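Grasturau Household > Fixing Things > Furniture > Tables

How to Stop a Table From Wobbling (Without the Folded Napkin)

Every wobbly table in the world has a piece of folded paper under one leg, and every piece of folded paper works until dinner. Then somebody leans in to make a point, the paper scoots out, and the soup gets a vote.

I rented an apartment on Skeltgate for years with a table that had rocked through at least three tenants. Under the short leg I found a bus ticket, a matchbook and a flattened bottle cap, stacked up like layers of rock. I fixed it in one evening. Most of that evening was spent looking for a screwdriver.

You will need a screwdriver, whatever wrench fits your table's bolts, wood glue, a clamp or a strong strap, a pencil, some sandpaper and a flashlight. If you don't have a clamp, buy one. You'll use it again, probably on the same table.
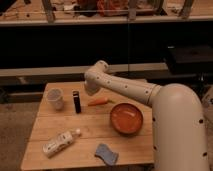

Grasturau Household, No. 127

First, find out whose fault it is

Before you touch the table, suspect the floor. Old floors slope, dip and swell, and they let the furniture take the blame. Turn the table a quarter turn where it stands and press on each corner. If the rocking has moved to a different leg, the floor is guilty. If the same leg is still in the air, you have a table problem.

There's a third case, where the table rocks in one spot and is steady as a church everywhere else. Move it there. You're done, and you can tell people you did some furniture work today.

Next, hold the edge of the top and push sideways, gently. A table that rocks has legs of different lengths. A table that sways has loose joints. Plenty of tables do both, and those should be treated for swaying first. Tightening the joints can pull a leg back into line and cure the rocking for free. I've seen people saw a leg shorter, then tighten the bolts, then find they'd now made the other three too long. You can go on like that until you own a tray. 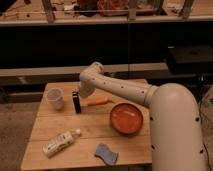 Loose bolts are the usual cause of sway, and they're all underneath, where you have been carefully not looking. You can reach them by lying on your back, but the job goes better with the table upside down on a blanket. That means clearing it. Put things straight onto a shelf if you have one within reach, like the light wooden one past the table in the photo, and resist the chair seats, because you'll want a chair in about a minute. Then get a second person on the other end. Lift the table by its frame and never by the legs, which are the part we've just agreed can't be trusted.

Once it's on its back, wiggle each leg and watch where it meets the frame. Shine the flashlight in there. You're looking for a gap that opens and closes, a bolt that has backed out, or a metal corner plate with a screw missing. It's nearly always a screw missing. I believe they go wherever the teaspoons go.

Tighten everything a little at a time, going around the table so that each leg gets a turn, the way you would with the nuts on a car wheel. If you crank one corner all the way down first, the frame pulls crooked and the fourth leg never quite sits right. Stop when the bolt is snug. Soft wood will let you keep turning for as long as you like and then, with a small crunch, it won't hold a bolt anymore.

For a screw hole that has gone loose, take the screw out, push in a couple of wooden toothpicks dipped in glue, snap them off flush and let it dry overnight. Then drive the screw back in by hand. This sounds like something a person would make up. It has held the corner of my kitchen table for 14 years.

Glued joints are slower. Scrape out the old glue with a dull knife until you see bare wood, since new glue doesn't stick to old glue and never has. Work fresh glue in, close the joint, clamp it, wipe off what squeezes out, and leave it until morning. Not until after lunch. I know what you're like.
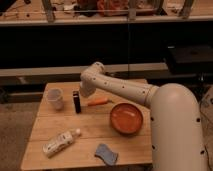 SHORT LEGS AND CROOKED FLOORS

So the joints are tight and the thing still rocks. Now you may deal with the leg.

Stand the table on the flattest surface you own. A kitchen counter will do for a small table, and the garage floor will have to do for a big one, even though garage floors are poured at a slant on purpose. Slide playing cards under the short leg until the rocking stops. Whatever is under there is the thickness you need.

The easy way is to add. Screw-in adjustable feet are cheap, and you can turn them down a hair whenever the floor changes its mind, as mine does every November. The ones I bought were made by Gimitz and are as ugly as anything I've ever paid for, but they're under a table. A cork or felt pad glued to the leg works too. Cork stays put better. Felt slides, and it collects hair.

The hard way is to take the other three legs down to match. Only do this if the difference is tiny. Tape a sheet of 200 grit to something flat, rub the foot of the leg across it, and check after every few strokes. If you've reached for the saw, go make a sandwich and think about it.

If the floor is the problem, leave the legs alone. Use adjustable feet, or a rug with some body to it. Cafe Mets, near my old place, has a floor like a skateboard park and not one steady table, and people stand in line to get in, so there's always the option of serving very good cake.

Check the bolts again after a few weeks. They loosen. Put the wrench in a drawer close to the table, where you can fail to find it later.

Comments

sawdust_in_my_tea: Toothpick trick worked on a bed frame too. Was told it wouldn't. Enjoyed that a lot.

pinecone500: Mine sways but there are no bolts at all, just pegs. Do I hit them?

oldfloors: @pinecone500 softly, with a rubber mallet, and a scrap of wood in between. Then glue if it still moves.

kitchen_north: Should have read the part about the saw before the saw. It's a coffee table now.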